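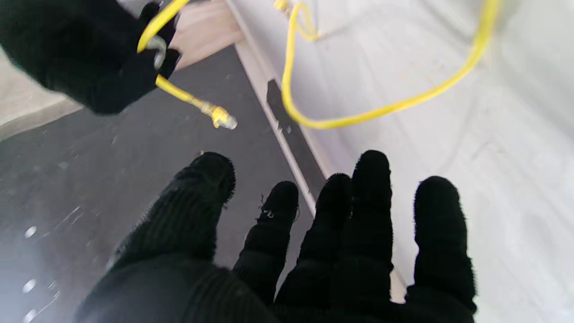
## From the cable room: half a year with the gloved hands

January 2022

A good many of you have stopped by the cable room since the fall to ask how things are going in there, and we've promised a proper write-up for so long that it's a little embarrassing. So pour yourself a coffee, because this one runs on a bit!

The setup came to us from Midard in August, and the first job we gave it was the yellow network cables for the Relport order. If you've never worked in our corner of the building, you may not know how many times a patch cable gets picked up before it leaves us. It's lifted, looped, turned around so the plug faces the right way, looked at, and laid down again, and then you reach for the next one. The Relport order was for over 2,000 of them. Anyone who worked the spring order will remember what their wrists felt like by the end of it (and the hand cream that went around the break table, thank you to whoever kept buying it).

The hands wear black knit gloves, much like the ones we've always worn ourselves. We tried them bare for the first stretch and the plugs kept slipping, so one of the evening crew pulled a pair out of the supply drawer and that was the end of the discussion. The knit does go fuzzy at the fingertips and throws off loose threads, so please check the gloves when you start your shift and swap them if they're shedding. Fresh pairs are on the shelf by the door, next to the label printer.

Now for the part most of you really want to hear about, which is the jobs. The 18 people who were on cables in August are all still with us. Six have moved over to testing and final check, where we were always short, and the rest split their time between running the hands and doing the odd lengths, which still go faster with people. On its best day so far the cell got through 644 cables. Our old crew could do 800 when everyone was in and nobody had a cold, so we're slower on paper, and we've told the front office so. The hands keep going through lunch, though, and the Unness orders have been going out on time.

It hasn't all been smooth, and we'd be fibbing if we said so. Several people miss the talk around the long table, and standing by to straighten a tangled loop is a lonelier kind of work. We've started pairing up on those shifts, and that has helped.

Training for the next group starts once the Tomić order is out the door. The sign-up sheet is on the board outside the cable room, and you don't need any computer background at all. Bring your reading glasses if you use them, the screen is small.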